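The dull rules are the ones that stick
19 February 2019

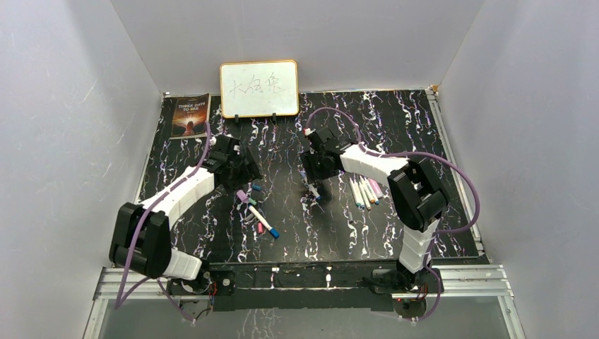 The two-armed bench at Horkholm, with the marker pens out.

I'd been promised a cup of tea and a chat about safety rules, and I got both, though the tea went cold because I-seul Tak talks fast and I write slowly. She wrote the house rules for the robot benches at Horkholm, and before that she did the same job at Diltamlow, where (her words) "the rulebook was a ring binder and the ring binder was under a kettle".

Her version fits on one sheet. There are 11 rules, and she's quite proud that it used to be 20. "People don't read 20 of anything," she told me. "I watched a new starter sign the old sheet in the time it takes to find a pen. So I cut it down until I could say it all out loud without looking."

I asked which one gets broken most. She didn't even stop to think. "Hands! Always hands. Somebody sees a cap lying at a silly angle and reaches in to nudge it. The arm's not moving, so they think it's off. Still and off are two different things, and I bang on about that all day."

So the rule is that you stop the arms at the switch, say "stopped" out loud, and wait for the other person to say it back. It felt a bit like a school play when she made me try it. By the third go I'd quit giggling.

Cables are her other big subject. Each arm has a purple one looping along it, and she wants enough slack for the arm to stretch but not so much that it can snag. "You move the arm slowly to the far end of its reach, and you watch the cable, not the gripper. Everybody watches the gripper. It's the pretty bit."

What about the pens? I'd assumed they were there because they were cheap, and she laughed at me. "They are cheap! But they also roll, and the caps are small, and a marker is a nice soft thing to get wrong. I want people making their mistakes with a felt tip." Rule 7 says nothing sharp, hot or made of glass goes on the table until you've done a full day with something harmless. Fleury, the site she visits every February, has now copied that one word for word.

We did disagree a little. I thought saying everything out loud might wear thin on a long shift, and she said it does, and that Gurkuren had asked her to drop it. She hasn't. "They can moan," she said, hunting about for the biscuits. "They still say it back."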